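자주 묻는 질문: 로봇이 집안일을 하는 날, 벌써 왔나요?

Watomum 생활로봇 모임에 가장 많이 들어오는 질문을 모았습니다. 지난번 페이지를 올린 뒤로 받은 문의가 3,292건인데, 절반 넘게 빨래 이야기였어요! 다들 빨래 개기가 정말 싫으신가 봅니다.

로봇이 지금 수건을 갤 수 있나요?
네, 갤 수 있습니다. 다만 조건이 붙어요. 평평한 탁자에 한 장만 펼쳐 놓고, 크기도 미리 알려 준 수건이면 꽤 잘 접습니다. 저희가 Drellby 작업대에서 같은 극세사 수건으로 373번 시켜 봤더니 300번은 모서리가 그럭저럭 맞았습니다. 나머지는 두 겹을 한꺼번에 집거나 한쪽이 말려 들어갔고요.

건조기에서 막 꺼낸 빨래 더미는요?
아직 어렵습니다. 뭉친 천 속에서 모서리를 찾는 일이 접는 일보다 훨씬 힘들거든요. 양말, 티셔츠, 베갯잇이 섞이면 성공률이 뚝 떨어집니다. 그래도 작년 이맘때는 더미에서 한 장 꺼내는 것조차 자주 실패했으니, 저는 볼 때마다 신기합니다.

천이 왜 그렇게 어려운가요?
컵은 집어 올려도 컵 모양 그대로인데 수건은 잡는 순간 모양이 바뀝니다. 손끝이 조금만 높으면 허공을 집고, 조금만 낮으면 탁자를 긁어요. 사람은 손가락 감각으로 한 겹인지 두 겹인지 바로 알지만, 두 손가락 그리퍼는 카메라 화면에 많이 기대야 합니다.

손가락이 두 개뿐인데 괜찮나요?
생각보다 많은 일을 합니다! 집기, 당기기, 밀기, 뚜껑 열기까지 됩니다(모든 뚜껑은 아닙니다). 끝이 좁은 손가락은 천 가장자리를 무는 데 특히 좋아요. 다섯 손가락 손도 멋지지만 제어할 관절이 늘고 수리할 곳도 그만큼 많아집니다.

설거지나 청소는 어느 정도인가요?
바닥 청소는 이미 로봇의 몫이 된 집이 많지요. 식기세척기에 그릇 넣기는 접시와 컵 정도면 시연 수준에서 잘 됩니다. 기름때 묻은 냄비를 손으로 닦는 일은 아직 멀었습니다. 창틀도 마찬가지예요.

작업장에서는 더 빨리 쓰일까요?
저는 그렇게 봅니다. 작업장은 같은 물건이 같은 자리에 오니까요. Endoletti 포장실에서는 걸레와 행주를 접어 상자에 담는 공정을 시험하고 있는데, 목요일 오전 근무 한 번에 766장을 처리한 기록이 있습니다. 물론 옆에서 사람이 걸린 천을 빼 줘야 했어요.

사람보다 빠른가요?
아니요. 수건 한 장이면 사람이 거뜬히 이깁니다. 저희 모임의 Tomoyo Yokoyama 씨는 로봇이 한 장 접는 동안 네 장을 접고 차까지 따랐습니다. 대신 로봇은 밤에도 계속할 수 있으니 속도만으로 비교하기는 아깝습니다.

집에 들여도 안전한가요?
시험용 팔은 힘과 속도를 낮춰 놓고 씁니다. 아이나 반려동물이 있는 공간에서 혼자 돌리는 것은 권하지 않습니다. 비상 정지 버튼은 꼭 손 닿는 곳에 두세요.

그럼 언제쯤 살 수 있나요?
날짜를 찍어 말씀드릴 수는 없습니다. 빨래 더미를 맡기고 외출해도 되는 제품은 저희가 아직 써 보지 못했어요. 새로 시험하는 작업이 생기면 이 페이지에 덧붙이겠습니다.

직접 볼 수 있나요?
7월 공개 시연 때 오시면 됩니다. 오후 2시에 시작하고, 집에서 쓰던 수건을 가져오셔도 좋아요. 낡아서 흐물흐물한 수건일수록 환영합니다!

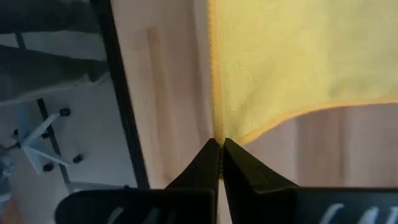

사진: Suominen / Watomum 제공

노란 극세사 수건의 모서리를 집은 두 손가락 그리퍼. 수건 개기는 이런 모서리 잡기가 절반입니다.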